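September, evening

I stayed with the robot until late again. The trouble in the right wrist came back before lunch, so I gave the whole day to it, and the bed-making trials must wait.

In the morning I did the usual round first. Screws on the planks, the cables at the shoulders, then the feet. Two screws in the platform had come up a little and I drove them back. I still like our platform. When we put the robot directly on the floor in the Stistton flat, it had to reach upwards for the pillows and the shoulder motor became too warm after 13 minutes. Now it stands at a better height and I have less to worry about.

Then the arm. I send it out over the bed, palm down and fingers open, and I let it hold this position while I read the values from the wrist. In the first test the reading moved by 3 units, although the arm was holding still. I wrote it down, brought the arm back and did it again. Five times in total, and the drift was there in four of them.
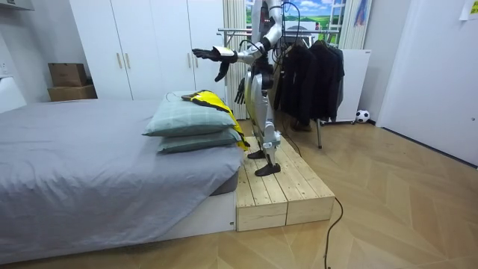
*Holding test over the head of the bed, palm down, the other arm left hanging.*

I suspected the cable before I suspected the sensor, as the people from Muvex always tell us to do. I switched off, waited for the motors to rest, and opened the forearm cover. The small plug inside was seated, but one wire had a shiny place where it had rubbed against the edge of the cover. The copper was not showing yet. I wrapped it, moved the clip by 5 millimetres towards the elbow and closed everything. After this, three holds without drift. I would like to see many more before I believe it.

My old notes from the Baxter arm helped me more than the Mesance manual, which has one good drawing of the wrist and then forgets about it. I must copy the clip position into the maintenance book tomorrow, with a sketch, or the next person will put it back in the old place.

Things still open: order a new wire for the forearm, and ask for a softer edge on the cover. Also the cable behind the lower back, I want to tie it higher so that it does not lie on the planks. I forgot to do it today, my head was full of the wrist.

Home at half past nine. Soup, and no more screens.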